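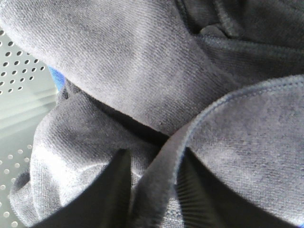 **Gripper comparison, weekly minutes**
Friday, 10:00, bench area
Present: mechanical, controls, perception, purchasing
Apologies: none

**1. Minutes of the previous meeting**

Accepted with one correction. The Skunex controller was listed as running firmware from the January image. It was running the March image.

**2. Finger pads on soft goods**

Mechanical reported on the Boltov parallel gripper with grooved pads. The work this week was on knitted and fleece material, gray, with hems and seams. Thick folds are picked up without trouble. The open question is the hem. When one finger lands on a stitched edge and the other on loose folds, the two sides close against different thicknesses and the motor current rises in two steps. The controller reads the first step as a completed grasp.

Controls asked whether the pads or the threshold should change first. Agreed to change the threshold and leave the pads alone until the next set of runs is in.

The smooth pads from Arnent were tried on the same material. They slip on single layers at the current force setting. Mechanical does not want to raise the force before the pad adhesive has been checked. Purchasing has the adhesive data sheet and will circulate it.

**3. Run count and logging**

Total logged grasps stand at 3268. The target for a comparison between pad types was 2000, so the total is sufficient, but the split is uneven and most of the runs are on the Boltov pads. The remaining bench time goes to Arnent.

Perception noted that 3 log files have no pad type in the header. They are to be left out of the comparison and kept in the archive folder. The header field will be made mandatory in the logging script.

**4. Wrist camera**

Dark fingers against gray cloth give usable contrast on the lit side. In deep creases the cloth goes nearly black and the segmentation merges it with the fingers. Perception proposed three fixes: a longer exposure, a second light on the right, or lighter finger covers. Covers were rejected because they change the closing width. Exposure will be tried first. If the pale parts of the perforated panel clip, the second light will be ordered.

The camera stays at 30 frames per second. A request to raise the rate was withdrawn.

**5. Controller**

The Ghaffari unit arrived and has been powered up on its own supply. It has not been connected to the arm. Controls needs the connector adapter before any motion test. The Skunex controller stays on the bench until then, and no pad results will be taken on both controllers in the same session.

**6. Actions**

- Controls: new current threshold for two-step closing, with the old value noted in the log.
- Mechanical: adhesive check, then Arnent runs on single layers and hems.
- Perception: exposure test, header change in the logging script.
- Purchasing: adhesive data sheet, adapter for the Ghaffari unit, price for a second light.

**7. Any other business**

The cable guide at the wrist rubs on the camera bracket at full rotation. Mechanical will move the guide before the next session.

Next meeting: same time next week. Closed 10:50.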